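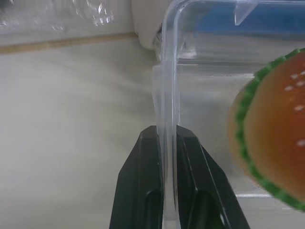
Session 3: Play food and the see-through box

Welcome back to the Irnunton evening course on sorting and storing toys. Last time we did puzzles and I talked for far too long about elastic bands, so tonight we're moving on to my favourite shelf, the pretend kitchen. I love play food! It's bright and it's chunky, and it gets absolutely everywhere (I found a plastic pea in my coat lining in February).

A quick recap for anyone who missed the first session. My examples mostly come from the toy library at Fladow, where I've been doing the sorting for years. At the last big stocktake we had 2,272 toys on the list, and 1,938 of them were back in the right home. The rest were in the wrong box, or in a bag under the desk, or out on loan with no ticket. Play food was the worst section by a mile.

Why clear boxes

We used to keep the pretend kitchen things in cloth bags. They looked lovely on the pegs and they were hopeless. Children tipped out every bag to find the one thing they wanted, and so did I. With a clear plastic box you spot the hamburger from across the room and the other boxes stay on the shelf.

Clear doesn't mean invisible, mind you. Once the walls get glossy and start catching the light you see streaks and reflections before you see the toy, especially from the side. My advice is to set the box below a child's eye level so they look down into it, and to keep strip lights behind you when you're choosing the shelf. Give the walls a wipe with a soft cloth. Kitchen paper scratches them over time, and a scratched box is a foggy box.

A bit of blue on a clear box is a real help, too. At Fladow blue means kitchen, so anything with blue on it goes on the kitchen shelf and a four-year-old can put it away without reading a word. If your boxes come without any colour, tape does the job.

What goes in with what

Start with the item the children ask for by name. In our case that's the burger, and it gets a box where it can sit without being squashed. Big round foods take up more room than you'd think – a domed bun won't lie flat against anything – so I try them in the box before I write the label. I got this backwards with the Graso kitchen set and had to peel off 40 labels.

Check these as you pack:

- Does the lid close without pushing?
- Can you tell what the main toy is from the front?
- Are the rounded corners free of crumbs and grit? (Run a finger round. You'll be surprised.)
- Would a small child manage to lift it?

Then practise at home. Clear a table, put down a plain cloth or a big sheet of paper so that small parts show up, and do one box from start to finish before you fetch the next. I used to have six on the go and it always ended in tears. A toy burger with sesame seeds on the bun and a bit of lettuce poking out is a nice one to begin with, as you can tell it's in there even through a milky side.
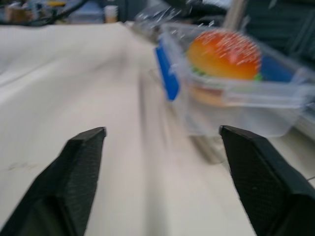 One reply to last term's notes argued that clear boxes make things harder at bedtime, as the children can see everything they aren't allowed to have. Fair point, and I've had the same trouble with the dolls' tea set. The reply went on to suggest a curtain across the shelf, hung on a bit of wire, and I've since tried it at Fladow with an old pillowcase from the Manolakis sale. It works well enough, though it needs a hem.

For next time

Bring one box of pretend food from home, unsorted please, and a roll of tape in whatever colour you fancy. Doors open at half past six. We'll start with lids.

Related handouts
Session 1: Counting what you've got
Session 2: Puzzles, bands and missing pieces
Labels for children who can't read yet
Washing plastic toys in the sink

© Irnunton Evening Courses | Contact the course office | Back to top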